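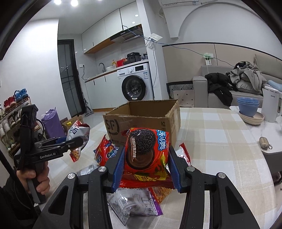 Oreo packet and an open cardboard box.

Moving licensed software to a new workshop PC

Most CAD and cutting programs tie the licence to one machine. Release it on the old PC before you wipe the disk, or you will be writing to the supplier for a reset.

1. Open the program on the old PC and go to the licence or account page. Note the serial number and the version, including the last digit.
2. Choose Deactivate, Release or Return. The wording varies. Stay online until the confirmation shows.
3. Copy your settings folder to a USB stick. Tool libraries, materials and post-processors are often kept apart from the project files. In Mesum they sit under Documents, in a hidden folder. Mine came to 540 MB, almost all of it textures.
4. Install the same version on the new PC. Do not upgrade at the same time. If something fails you will not know which change caused it.
5. Activate, close the program, then paste the settings folder over the default one. Pasting while it is open does nothing, as the program writes its own copy back on exit.
6. Open an old project and check the units. Files in inches may load as millimetres without a warning.
7. Cut a 50 mm test square in scrap and measure it with callipers before running a paid job.

For a USB dongle, install the driver first and plug the dongle in afterwards. Use a port on the back of the case. Unpowered hubs cause dropouts.

Keep the installer. Suppliers remove old versions from their sites, and a 200 MB file costs nothing to store.

Filed under: Workshop > Computers & Software

3 comments

Telma Medina
Step 5 was my problem. I pasted it three times with the program open.

Shalini Kandpal
Does this apply to Hondinus? I can't find a Release button in version 11.

Ivana Domínguez
Shalini, look under Help, then Licence Manager. You need to be logged in as administrator.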